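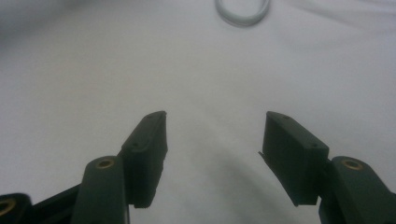 What's the best way to store spare charging cables so they don't tangle or wear out?
Coil each one loosely in a circle about 10 cm across, fasten it with a soft tie and lay it flat in a shallow drawer.

I've got a box of old phone and tablet cables under the desk and every time I need one I pull out the whole knot. Two have already split near the plug. I don't want to spend much. Is it worth buying one of those Zurira cable trays, or will zip bags do?
Posted by musier_shed

loftladder
Zip bags are fine. I use the small ones and write on the front with a marker – what it charges and how long it is. Don't wrap the cable around your hand and pull it tight at the end, as that's what puts the strain next to the plug. Let it fall into the loop it wants to make. If it keeps twisting, turn it a little between your fingers as you go.
Throw out the 2 that have split. Tape won't make them safe. Our council depot takes them with the e-waste, so check if yours does the same.

Buenaventura371
had the Zurira tray, the dividers were too narrow for anything over a metre. went back to a shoebox

pegboard_k
Agree with the bags, but I'd sort them before buying anything. Lay them all out on a bed or an old sheet so you can see the colour and the plug on each one, and put the doubles aside. I got rid of half of mine that way. I keep a list in Notitz of what's in the drawer, though a bit of paper taped inside the lid would do the same job.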